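I've been putting off writing up the bad afternoon in July, mainly because the vendor kept telling me it was fixed and I wanted to be able to say whether it was. I still can't say that to my own satisfaction. So I'm writing down what I know, and you can make up your own mind about the rest.

Short version for people who only read the first paragraph: the arm on the right of my table lost its connection, sat there looking stopped, and then started moving again on its own while my hand was under it. I got a bruised knuckle and a pack of tissues got flattened. I've had worse from a kitchen drawer. I still think it was the most serious fault I've had on this setup, and I think the way it was explained to me was pretty poor.

## What it was supposed to be doing

The job is about as dull as they come. Pocket tissues go in a row at the front of the table, the two arms pick them up and put them in the white bin, and then I take them out and set them up again. I like tissue packs for this. They squash if you get the force wrong, they slide a little on the tabletop, they're light enough that a bad grasp flings them, and they cost almost nothing when you ruin one. The toolbox stays at the back, where it gives the cameras something fixed to look at.

The arms came through Kubiak, secondhand, and they run on a control package called Sadix. I'm on version 2, which was sold to me as the one with proper fault handling. The release notes had a line in them that I read several times before I paid for the upgrade: "safe stop on communication loss." I took that to mean that if the arm stops hearing from the computer, the arm stops, and it stays stopped until a person says otherwise. I think most people would read it that way.

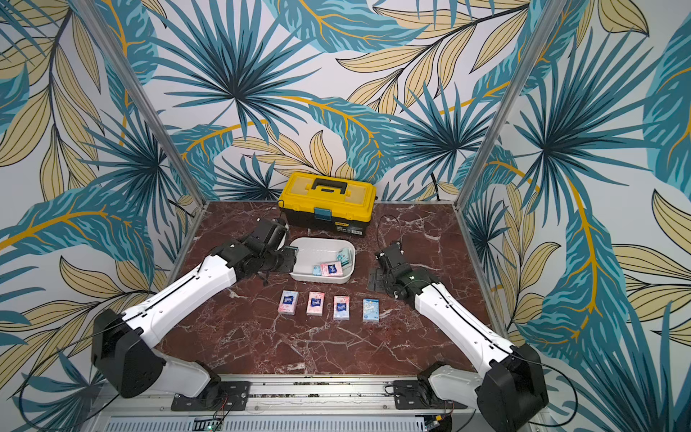
## The fault

I was resetting between runs. The way I'd been doing it (bad habit, I'll get to it) was to let both arms go back to their waiting pose, hit pause in the software, and reach in from the side to straighten the packs. Pause holds the motors where they are. It doesn't cut power. I knew that, and I'd done it so many times that I'd stopped thinking about it.

On this occasion the right arm hadn't quite made it back. It stopped short, out over the table, and the status light for it on my screen went from green to gray. Gray means no connection. I figured a cable had wiggled, which happens, and that the arm was now stopped and harmless, which is what I'd been told it would be. The second pack from the left had fallen over. I reached in to stand it up.

Then the light went green again and the arm moved. It didn't creep, either. It went for its target at what looked to me like full running speed, down and to the left, and the fingers came onto the back of my hand and the pack together. I pulled out and slapped the big red button, and everything went slack. The whole thing took less time than it takes to read this paragraph.

My first thought was that I'd unpaused it somehow. I hadn't. The log shows the pause command going out and shows no resume after it. What it also shows, once you know where to look, is that the pause only ever reached the left arm. The right one had already dropped off by then, so it never heard it. The screen said PAUSED in nice big letters anyway, because the screen was showing what had been sent and had no idea what had been received.

I'd like everyone who has one of these things to go back and read that last sentence again.

## What the log says

Ksawery Żak, who is far more patient with log files than I am, went through it with me over two evenings. The sequence as we understand it goes like this.

1. The right arm's connection drops in the middle of a move. The arm finishes the little chunk of motion it already has and holds still.
2. I press pause. The left arm gets it. The right arm doesn't. The software doesn't retry.
3. The watchdog is supposed to notice the silence and cut the motors. Its timeout is set to 3,000 milliseconds.
4. The connection comes back before the timeout runs out. As far as the watchdog is concerned, nothing happened.
5. The driver sees that the arm is not where the last target says it should be, and sends the last target again. One big step, with no slow start.

Number three is the one that gets me. Three seconds! You can get your whole arm into the workspace in three seconds, and have a look around while you're there. I asked why the default was so long and was told that shorter values led to "nuisance trips." I'm sure they did. I would also like to know what the nuisance was, because from where I'm sitting a connection that drops often enough to be annoying is a connection I want to hear about.

Then we went back through the old logs to see if it had done this before. It had. There were 77 short dropouts on the right arm across everything I'd kept, and each of them was under the timeout, so not one had ever been reported. The left arm had none. I'd been working next to that for weeks and thinking the setup was solid, since the screen kept telling me so.

Looking at the wrist camera footage with that in mind was not a lot of fun. You get a very good idea of how little space there is between the fingers and anything near them. The fingers come down wide open on either side of a pack, with the next pack along right beside them, and the camera has no opinion at all about whether one of the soft things in that space is a hand. 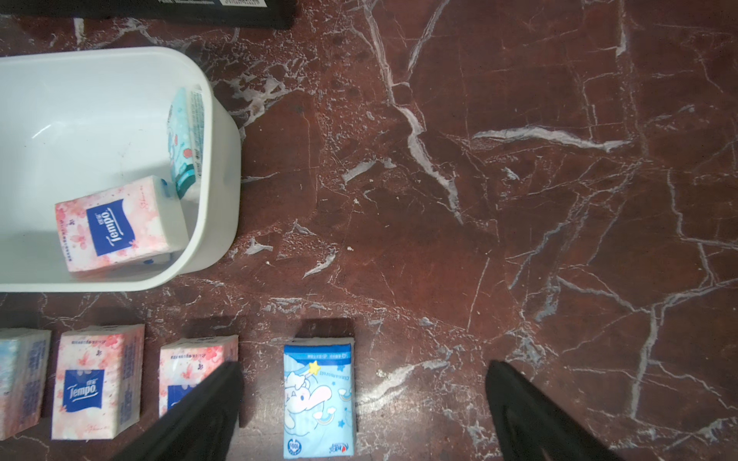
## What the vendor said

The first reply from Sadix support said the cause was "a marginal cable" and that I should replace it. Fine, I replaced it. The dropouts became rarer and didn't go away. Even if they had, a cable going bad is an ordinary thing that will happen to every cable eventually, and the reason you pay for fault handling is so that a bad cable doesn't turn into an arm lunging at you.

The second reply said that operators should never enter the workspace with power on. I agree! I've changed how I work because of it. But you can't print "safe stop on communication loss" in the release notes and then, when it doesn't stop safely on communication loss, tell me I shouldn't have been relying on it. Pick one.

The third reply came with a patch. It shortens the watchdog and is meant to make the arm wait for a confirmation after any reconnect. There was no test report attached. I asked for one and was sent a link to the same page of release notes with a new line added.

I also wrote to Urkholm, where a friend of a friend runs a much larger setup with the same software. Eugeniusz Wasilewska answered the same day and was pretty frank. They'd turned the automatic reconnect off completely in their first month and had never turned it back on. It hadn't occurred to them to tell anyone, and I don't blame them, but you do wonder how many people have quietly done the same thing while the default stays the way it is.

## Testing the patch

I wasn't going to take the new line on the page on trust, so I did it by hand. I started a run with no one near the table, pulled the data plug on the right arm in the middle of a move, put it back quickly, and watched. I did it 21 times, at different points in the motion and with different gaps before plugging back in.

In all but one, the arm stayed put and the screen asked me to confirm. Good. That's what it should have done from the start.

In the remaining one, it moved. A small move, maybe a finger's width, and then it stopped and asked me to confirm. Ksawery thinks a single command slipped through before the new check kicked in. Support thinks I plugged it back in "unusually fast." I think a loose connector can do it faster than I can, and that a stop that mostly stops is something I should plan around as if it didn't exist.

So that's what I'm doing. A few things are different now:

- Pause is no longer part of resetting the table. I press the red button, I check that the arms have gone slack, and then I reach in.
- Reconnect is off. If an arm drops out, the run is over and I restart the whole thing.
- The speed limit is set on the motors themselves, low, where the software can't talk it back up. Runs take longer. I've had no trouble living with that.
- Every dropout gets logged, however short. Ksawery wrote a small script for it and it beeps, very irritatingly.

It beeped again last night, on the right arm, with the new cable in. So the cable probably was never the whole story. My money is on the socket in the base, and I've asked Kubiak whether the base was ever opened up before it was sold to me. Their Motgate branch did the original sale and they're supposed to be looking for the paperwork.

## If you have the same setup

Go and look at your watchdog setting tonight. It's in the advanced tab, two screens down, and it has no description next to it. Then pull a plug with the speed turned right down and everyone standing well back, and see what your arm does when you put it in again. If it does something different from mine, please leave a comment with your version number. I've had two emails so far from people who tried it, and one of them has switched theirs off until further notice.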